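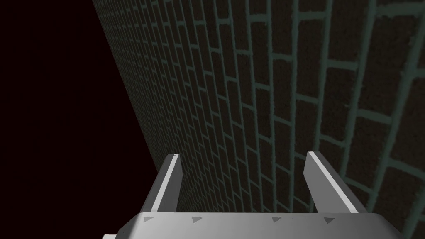 Thursday, sim bench, morning

Wrist cam depth is still my problem child. The brick wall is the worst thing we could have picked for stereo matching (every brick looks like its neighbor!) and the matcher happily locks on one brick over, so the wall jumps toward the gripper and the planner refuses to move. Raised the uniqueness threshold from 2 to 21 and the jumping mostly quit, but now I get holes along the mortar. I can live with holes.

Moved on to the head view and the door task after coffee.

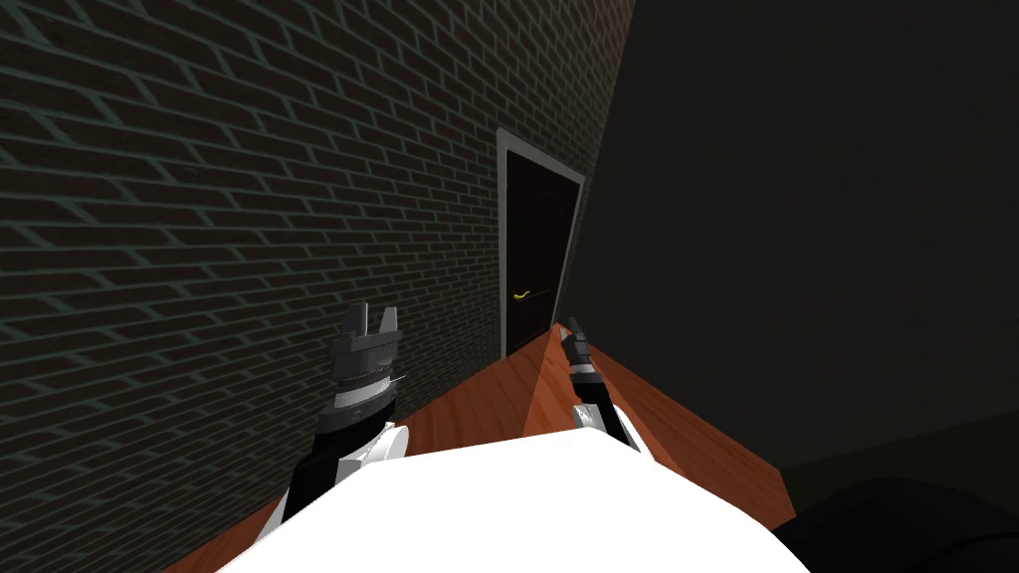
Handle detector is fine with yellow on dark, no surprise there. What bugs me is the approach pose. Lindley (our planner wrapper, for anyone new reading this) keeps picking the left arm even when the right one has the shorter path. Guðlaug Bach thinks the cost term for elbow clearance is counted twice. Looked at the code – she's right, line 77. Fixed on my branch, not merged yet.

Also went back to the Andell paper for their self-filter trick, masking the robot's own white shell out of the cloud before building the collision map.
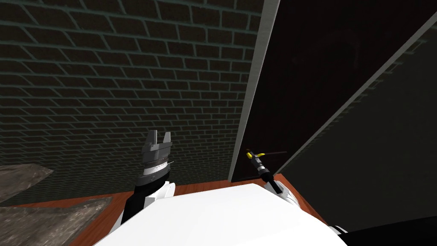 Notebook 22, p. 77

Self-filter is in. It's slower than I'd like, and the mask needs padding at the wrists, where the ring band leaves stray points. Will try the Tultov mesh set, which has the wrists modeled properly.

After lunch I reran the wrist cam with everything on. 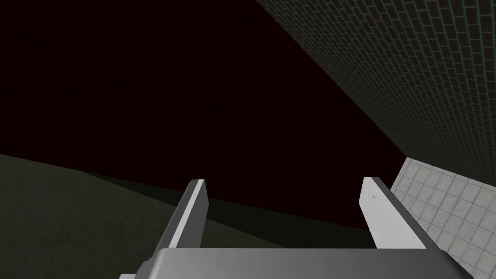 Black background gives no depth at all, so the map has to treat it as unknown, and right now it gets marked free. That's a bad default! Filed it under Ingvarsson in the tracker. To do: flip the default, merge the cost fix, rerun seed 21.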